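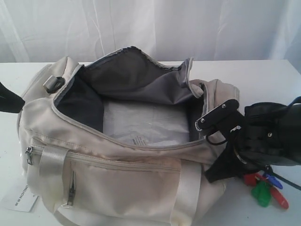
Workshop tips: teaching an arm to handle a soft bag
Soledad Campos, 2nd November

Soft luggage is harder to demonstrate than a box. The opening moves whenever the fabric is touched, so two runs never look alike. These notes apply to remote control with a leader arm and to moving the arm by hand.

Unzip the main compartment fully before recording. Teach the zipper as a separate task.

Lay straps flat. A handle lying across the opening will catch a finger on the way out.

Approach the rim from the end of the bag and close on a single layer. Trim and lining together are too thick for a repeatable grip.

Pause for 2 seconds before each grasp. On our Jeltska setup the pause makes it easy to cut the recording into steps later.

Keep cable slack behind the wrist. Check it again after every 12 runs.

When moving the arm by hand, hold it above the wrist. Pushing on the fingers shifts the grip and the replay will miss.

Discard any run in which the operator hesitates over the opening. We recorded 544 runs in August and the hesitant ones were copied faithfully.

Between runs, push the lining back down and turn the bag slightly. Log the change in Voicu under "start pose".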